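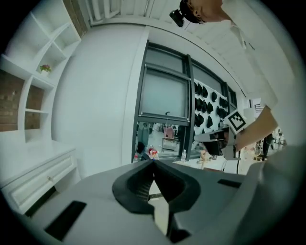
Walking Distance: How New Families Choose a Neighborhood in Liltach
Final project report, Community Planning and Housing, spring term
May 1, 2024

Why I picked this topic

I grew up in an older part of town where the houses were already there before my parents were born, so a brand-new neighborhood has always seemed a little magical to me. You drive past a field in October and the next time you come by there are street signs! Liltach is the newest planned community on our side of the county, and I wanted to find out what makes a family decide to buy there and, once they have decided, which of its villages they end up in.

My main question was simple: do buyers care more about the house or about what they can walk to? I guessed the house. I was mostly wrong, and finding that out was the best part of the term.

The place

Liltach is split into three villages. Feng is the oldest and sits closest to the highway. Zeltano is in the middle, wrapped around the elementary school and the main pool. Pleltedance is the newest and is still under construction on its north side, so on the days I visited there was a lot of truck noise and a lot of mud on my shoes. The lots in Pleltedance are the biggest of the three, and the model homes there are gorgeous (I toured four of them and wanted to move into every one).

All three villages share one trail that runs along the creek. On the sales map it looks like one smooth loop. On foot, there is a gap between Zeltano and Pleltedance where you have to come out to the road and walk on the shoulder until the trail picks up again. That gap came up over and over in my interviews, so please keep it in mind.

What I did

I made a one-page survey and left 300 copies in mailboxes, at the pool office and on the counter at the coffee shop in Zeltano. I got 70 back that were filled in well enough to use. After that I did short interviews at the playground and the dog park with anyone who would talk to me, which was nearly everyone. People who have just bought a house love to talk about it.

I also walked from each village to the school at morning drop-off time and timed myself. I did each walk twice at a normal pace, with a backpack on, and stuck to sidewalks and trails wherever there were any.

What the surveys said

Out of the 70 usable surveys, 47 put "being able to walk or bike places" ahead of the size of the house. I really did not expect that. Several people wrote in the margins that they had given up a bonus room or a third garage bay to be nearer the school. One parent in Zeltano wrote that the kids getting themselves to school was "worth more than a kitchen island," and I have thought about that line a lot.

Price still mattered, of course. Feng buyers mentioned it the most. Many of them said they had looked at Zeltano first and found nothing they could afford, and then were happily surprised by Feng because the trees are already grown and the yards have shade.

Pleltedance was different. Buyers there talked about space, new appliances and choosing their own floor plan. They also expected the walk to school to get better once the trail is finished. Quite a few told me they chose their lot because of that trail, and that is a lot of trust to put in a dotted line on a map.

What the walks said

Zeltano to the school was quick and easy, all on sidewalk, with plenty of other walkers. From Feng it was longer but pleasant, and there is a good crossing with a light. From the far end of Pleltedance it took me about 55 minutes, including the stretch on the shoulder, and I would not send a second grader that way. Most families there drive, and the line of cars at drop-off shows it.

Problems with my data

My survey leans toward Zeltano, since that is where the coffee shop and the pool are. I also missed people who commute early, and I had no way of reaching families who looked at Liltach and bought somewhere else. If I did this over, I would spend a whole Saturday-type errand morning at the hardware store in Feng, where everybody seems to go. I would also change question six, which asked two things at once and got some very confused answers.

What I would like to see

Finish the trail gap before the next section of Pleltedance opens for sale. Mark unfinished trails more clearly on the sales map, with a different color and a note. Add a few benches on the Feng side, where grandparents told me they would walk more if they could stop and rest.

I would love to go back when the north side is built out and ask the same families the same questions. A few have already said I can.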